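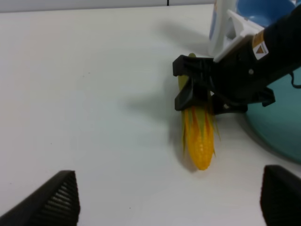 4. Setting Up the Play Food and Table

Ekora Market Play Set, Owner's Guide
October edition
By the Preto product guides desk

This section covers the vegetable pieces and the white play table. Assemble the table first (Section 3) and check that it does not rock.

4.1 Before you start

1. Wipe the tabletop with a soft cloth and plain water. Gray smudges are common on a matte white top. If they stay, add a drop of dish soap and wipe again.
2. Dry the top with a second cloth.
3. Take the vegetable pieces out of their bag and throw the bag away.

CAUTION: Keep packing bags away from children.

4.2 Preparing the corn

The ear of corn has yellow-orange kernels and green husk leaves that flare out in points. The leaves may be pressed flat after shipping.

1. Hold the ear by its upper part, where the husk wraps around it.
2. Bend each leaf outward with your fingers, a little at a time. Do not pull on the tips.
3. Lower the ear to the table with the rounded end down, then lay it on its side. It will not stand up without support.
4. Check the kernels for sharp spots. If you find any, do not use the piece. See "Replacement parts" below.

Note: A yellow tinge on some of the leaves is part of the coloring. Do not try to scrub it off.

4.3 Cleaning

1. Wash the corn by hand in lukewarm water with mild soap.
2. Use a soft toothbrush between the kernels.
3. Rinse, shake out the husk and leave the piece on a towel overnight.

CAUTION: Do not put the corn in a dishwasher, oven or microwave.

4.4 Storage

Put the corn in the crate last, on top of the heavier pieces, so the leaves are not crushed. Keep the crate out of direct sun.

4.5 Replacement parts

Corn, single ear: part 3391
Table leg caps, pack of 2: part 233

Order from Birer Parts and give the part number and the color of your table. Sets bought through Paewai stores use the same numbers.

Continue to Section 5, Shelf and Awning.

Birer Parts, PO Box 2000 | Contact us | Copyright Preto. All rights reserved. | Back to top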